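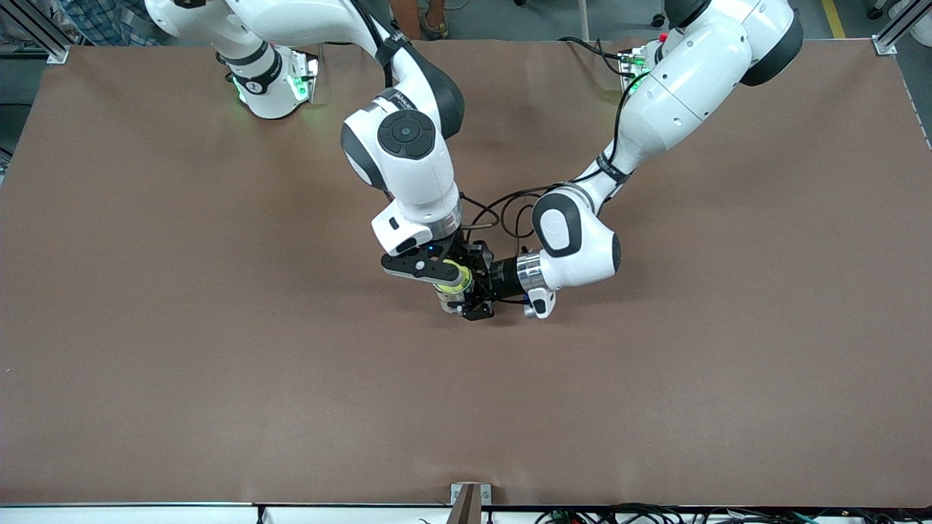 *The big brown table at Sotico, with the little yellow-green cylinder near the center.*

I've wanted to get inside Sotico ever since Trevor Tindall came back from last June's open day with a bag full of tape ends and wouldn't stop talking. This year I made it! Five of us went from the packing club: Trevor, Nigel Heywood, Malcolm Pearce, Cherry Mae Magbanua and me. We met at the Ronside bus station at half past eight, which was too early, and were at the gate in Stockdale before anyone had put the sign out.

If you don't know the place, Sotico makes and cuts adhesive tape, mostly for people who pack things, and has a smaller side in wrapping and box liners. The building is long and low with the loading doors at the back. Visitors go in through the front, past a coat rack and a wall of old sample cards that I could have looked at all morning. There were cloth tapes from before any of us were working, paper tapes with store names printed along them, and one card of nothing but browns. Malcolm found the tape his father used to use on tea boxes and had to be led away from it.

## The slitting room

Tape starts as a very wide roll, as wide as a sofa, and it has to be cut down into the narrow rolls you buy. They call the wide ones logs. Kieran Kershaw took our group through, and he let us stand close (behind the yellow line) while a log was cut. It's quick. You hear a hiss and a sort of thump, and there are the rolls, all in a line and still touching each other like slices of bread.

What surprised me was how much attention goes to the cardboard core. A core that's a hair out of round makes a roll that wobbles, and a wobbly roll pulls unevenly and splits down one side, the way cheap tape does when you're wrapping presents at midnight. Kieran handed around a good core and a bad one, and only Nigel could tell which was which, by rolling each of them along the floor. He was very pleased with himself for the rest of the day.

The noise in there is steady and you get used to it fast. The smell is harder to describe. Cherry Mae said new shoes, I said a freshly opened pack of stickers, and we never settled it.

## Colors

I'm a color person, so I could have done a whole visit on this part. Sotico keeps 39 shades in regular stock, and they're all out on pegs along one wall. The reds are next to the reds, but the yellows and greens have been put into one long run, so you walk from butter to lemon to lime and on to something like pond. It's wonderful. I took home the lime.

There is a serious use for the bright ones. One of the packing leads told us that a strip of loud color on a box gets spotted across a warehouse long before any label can be read, and many of their customers use it to sort by day or by truck. We do something like it at the club with stickers and a felt pen, and I think we could do better. I'm going to bring it up.

Two-tone tape was new to me as well. There's a version with a darker band that you can line up with the seam of the box, so your strip goes on straight. Trevor tried it on a box with his eyes closed and got it nearly straight, and then he tried it with his eyes open and did worse.

## Tables, and why I want a new one

A table is a table, I used to think. I've packed on a kitchen counter, a door on two trestles and the top of a chest freezer. Then I saw the ones at Sotico, and I've been cross with my freezer ever since.

They're big, for a start. You could lay out a flattened wardrobe box and still have a place for your elbows. And the tops are smooth and plain brown, with no shine, so you aren't squinting into the reflection of the ceiling lights while you hunt for the end of a roll. If you look closely at the covering there are faint paler streaks in it. A bright roll of tape on that brown shows up from right across the room.

The covering comes off and gets replaced, Kieran said, once tape starts lifting bits of it. I asked what he does in between and he said, "Soapy water and patience." I asked about height too, and he had us all stand with our arms bent to see where our hands came. Mine came out a good deal higher than my counter at home. My back could have told me that for free.

Malcolm measured everything. He has it all in a notebook, in inches and then again in centimeters, and if you are thinking of building a packing bench you should ask him to copy you the page.
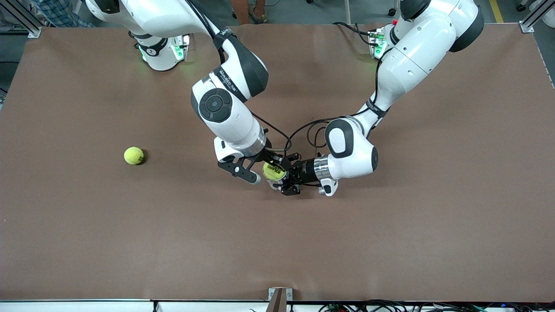
## The hands-on session

After coffee (good coffee, and a ginger cake that was gone in minutes) we were each given a flat box, a roll and a dispenser and told to make it up. I've been making up boxes for 14 years and I learned something in the first minute. You press the tape down from the middle out toward both ends, and only then fold over the tails. I've always gone from one end to the other, chasing a bubble the whole way.

A few more things from my notes:

- Leave a tail as long as your palm is wide. Shorter ones peel.
- Store rolls flat on their sides, away from the heater.
- Fold the end under by a fingernail's width before putting the roll away. Yes, everyone knows it. I've now promised to do it.
- Paper tape wants a firmer rub than plastic, and a warm room helps.

Cherry Mae's box was picked out and passed around as the neatest. She used to wrap for a gift store called Tultetti, so the rest of us had no chance.

## Getting there and what to bring

From Ronside it's some 2 miles, and the bus stops right by the gate. Parking is tight, so take the bus if you can. Closed shoes are needed for the slitting room and they do check. Bags go in lockers by the coat rack. The tour runs until just after noon, and the shop by the front door stays open a little longer for offcuts and odd rolls, sold by the scoop.

I bought two scoops and Nigel bought so many he had to carry them home in the box he'd made. It held all the way to Ronside. Trevor already has the form for next year, and if you want to come along, give him your name at the next club night.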